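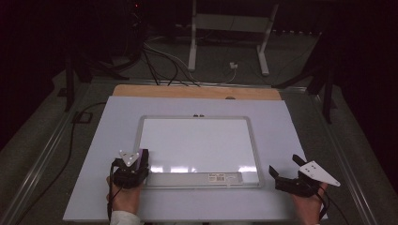
Whiteboard wiping from handheld demos, results so far

ollent_lab
Posted in April
We finished the first round on the wiping task. 894 demos recorded with the two handheld grippers, 867 kept after the pose filter. Most of the rejects were tracking dropouts when one gripper tilted too far back. The policy was trained on 800 and the rest held out. It clears the board in one pass on most starts. The failures are nearly all at the bottom, where the frame gets wider and the eraser rides up onto it.

dudelex
Is the camera view the same at training and at test? With a glossy board I'd expect the reflections to matter more than the frame. Ours fell apart when we moved a lamp.

ollent_lab
Same head view for both. We haven't moved the lights, so I can't say.

Avow
Then I don't think you can put the failures on the frame yet. The glare is along the lower edge too. You have two things going on in the same place and you only tested one room.

ollent_lab
Fair. The contact logs do show the force going up right before it fails, though – that's why I said frame.

Avow
Force goes up if it misjudges the height because of glare. Same log either way.

kettle_bracket
I'd side with the OP on this one. We had the same thing with a tray under a board and matte film over the surface changed nothing. What fixed it was more demos starting low.

dudelex
How many more?

kettle_bracket
We added them in 7 batches and stopped when it quit climbing the tray. I don't have the total on this machine.

Avow
Different board, different gripper. The Ďurica baseline might be worth running on both, with the film and without. Turn the board upside down as well, so the wide part of the frame is at the top.

ollent_lab
Turning it is easy enough. Will do that first, then the film – same checkpoint for both. No retraining until I have those numbers.

dudelex
Post the held-out split too please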